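How Do You Teach a Robot to Set the Table?

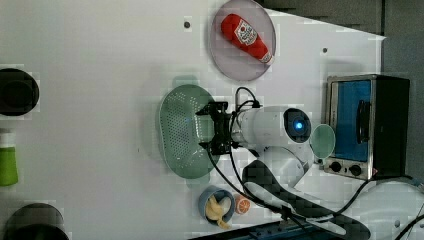
By Bhatt | Sunday, October 30, 2022

A robot arm does not know that ketchup is not a hat. It has to be shown, over and over.

One way is by hand. A person takes hold of the arm and moves it through the job, like steering a very heavy puppet. The other way is by remote control. The person moves a controller, and the arm copies, mistakes included.

The robot saves each try. At the Drornby lab, one arm sat through 600 tries at picking up a plush banana. You probably got it in 4.

Toy food is handy for practice. Squeeze a plush orange slice too hard and it goes back to being a plush orange slice. Squeeze a real one and somebody has to find a mop, and the robot hasn't had that lesson yet.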